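Onelham Building, Unit 1186
Emergency lighting check, March
Inspector: Areeba Mirani

1. Exit sign, north stair: OK.
2. Exit sign, loading door: OK. Lens cracked at lower corner, still legible.
3. Battery unit 3170: FAIL. Dropped out at 25 minutes on discharge test. Replace battery and retest.
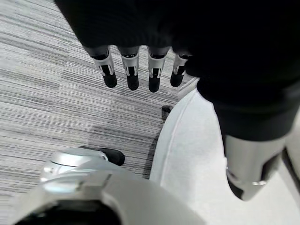 4. Test switch labels: two missing in corridor. Reprint.
5. Charge indicator, unit 1022: OK.
6. Log book: last entry unsigned. D. Mbeki to sign.

Comments: Item 3 is a repeat from the previous check. Retest before the floor is released.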